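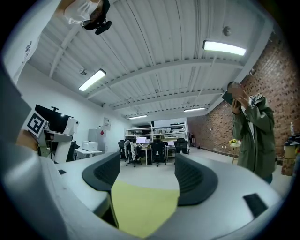

Attachment 1 on ticket 429. Gripper finger pads, with the brick wall to the right and the desks at the far end.

Ticket: 429
Product: Furkar handheld pair, wired
Site: Flodar workshop, Magaña building
Opened by: Yareli Ochoa
Assigned to: Lionel Holroyd
Category: Tracking / live demonstration
Status: Closed

Yareli Ochoa, 9:40 am
Good morning Lionel, and I hope the coffee has reached you before this message does. We have the Bosero people with us for the November visit, and the first run of the demonstration went nicely until the left gripper started to wander. I mean on the display, of course. In the operator's hand it was perfectly steady. The drawn gripper on the monitor would sit where it should, and then it would hop a little toward the brick wall side and come back again as if it had remembered something. The right one behaved. Our guests were very kind and one of them thought it was part of the show, but we have a second group after lunch and I would love for it not to hop.

What I have tried so far: I closed the viewer and opened it again, I unplugged the left cable and plugged it back in, and I asked Fulgencio to do the same movement more slowly. The slow version was better but it still hopped whenever he brought the left hand in low over the mat. I wiped the marker faces with a dry cloth too, which made me feel useful and changed nothing.

Lionel Holroyd, 9:58 am
Morning Yareli, and hello to everybody down there. I'm sorry to be doing this from a desk on a day when you have cake (Paraschiva told me there is cake). Thank you for the good notes, they save me a lot of asking.

A hop that always goes the same way and comes back by itself sounds to me like the marker pose flipping. When the camera sees only one face of the cube nearly head-on, there are two tilts that fit almost equally well, and the solver picks the wrong one for a moment. With two faces in view it usually has no trouble. Glare can bring on the same thing by washing out the edge of a black square. So, a few questions before we touch any settings:

Is the viewer running at 60 frames per second? It's in the bottom bar.
Does it hop if the operator rolls the left wrist outward a little, so that a side of the cube shows as well as the top?
Is the mat where it was when you calibrated, or did it get moved to make room for the visitors?

Please don't recalibrate yet. If you do it now and it gets better we won't know which thing helped, and I'd be guessing again the next time you have company.

Yareli Ochoa, 10:21 am
There is cake, and I will defend a slice of it for you. The bottom bar says 60. The mat, well, Hooman Jalali was giving the introduction and he likes a lot of walking room, so I believe it was slid over toward the brick wall before anybody arrived. He says only a little. I have worked with Hooman long enough to know that "a little" can be anything from a finger's width to a parking space!

Rolling the wrist outward does help. It doesn't cure it. Fulgencio did a whole string of reaches for me, picking up the white cylinder and standing it back upright on the mat, and the hop came back when he reached toward the corner farthest to his left. I also noticed the lights on the floor tiles. They are very shiny tiles, and there are long bright streaks in them from the ceiling fixtures. Could the camera be taking those for something?

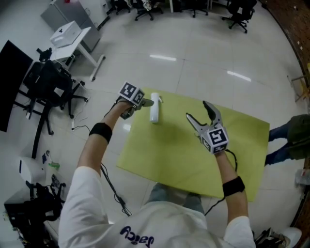 I asked him to leave both cables hanging just as they were, in case the routing matters to you. The bands on his forearms are there to keep the wires from swinging, and he says they don't pull at all.

Lionel Holroyd, 10:47 am
Lovely, thank you. The streaks won't be mistaken for a marker, they have no square border for the detector to catch on, so you can put that worry down. I wouldn't blame the cables either. A cable fault on that kit makes the finger opening freeze on screen, and it leaves the position alone.

I went through the log you sent and the left marker does drop to a single visible face in every one of the bad stretches. There's also a second thing hiding in there. The left gripper's time stamps are running 200 milliseconds behind the right one. That wouldn't make it hop, but it would make the hop look worse, with the filter trying to catch up afterward. My guess is that it came in when the left cable was unplugged and plugged back in with the viewer still open. Please don't feel bad, I have done it myself and the manual is very shy on the subject.

If you have a quiet stretch before lunch, would you do these in order and tell me after each one?

1. Slide the mat back to where it was at calibration. If there is tape on the floor, use the tape. If there isn't, use your best memory and overrule Hooman's.
2. Close the viewer fully, wait for both gripper lights to go out, and start it again with both cables already in.
3. Run the same string of reaches, with the far left corner included.

Paraschiva Hodoroagă, 11:35 am
Hello Lionel, I'm writing for Yareli, who is showing our guests the printer end of the room and answering a great many questions about the chairs. I did your list. There was tape, under where the mat had been put, so it had been moved quite a bit more than a little. After step 1 the hopping was much less, only at the far left corner. After step 2 the delay is gone, both sides show the same time now. Step 3 gave one hop in the whole string, on a reach where Fulgencio had his wrist very flat.

One more question from me, please. A lady from Bosero asked if she could try the grippers herself this afternoon. She is a good deal shorter than Fulgencio. Will that upset anything?

Lionel Holroyd, 11:52 am
Hello Paraschiva, that's tidy work and good news. Let her try, by all means! Her height makes no difference to the calibration. It may change how she holds her wrists, so perhaps have her start in the middle of the mat and reach outward once she has the feel of it. If you see a hop, just ask her to turn the left hand out a touch.

For the last stubborn one, open the tracking settings and raise the flip rejection to 4. It ships at a lower value. Higher makes the display a bit slower to believe a quick twist of the wrist, and for picking up a cylinder you shouldn't mind that. I'd set it back before doing any serious recording.

Yareli Ochoa, 3:26 pm
The second group has been and gone, and I'm sitting down for what feels like the first time since breakfast. No hops at all that I saw. The lady from Bosero had her turn, then two of her colleagues wanted theirs, and we ran well past the time we had promised on the schedule. Hooman did his introduction from the other side of the mat and only stepped on the corner once.

Could you add a line to the visit checklist about the tape, and another about starting the viewer with both cables in? I would write them myself but yours come out shorter.

Lionel Holroyd, 3:44 pm
Both lines are on the checklist, and I've put in a request to have the flip rejection setting explained properly in the manual. The time stamp offset gets its own ticket - the viewer ought to complain when a cable goes out and comes back, and I'd like the software people to look at it with your log in hand.

Closing this one as resolved. If it comes back, reply here and it will reopen by itself. Flip rejection is still at 4 on your machine, so please put it back before the next recording session. And if any of that cake is left, the middle drawer of my desk is unlocked.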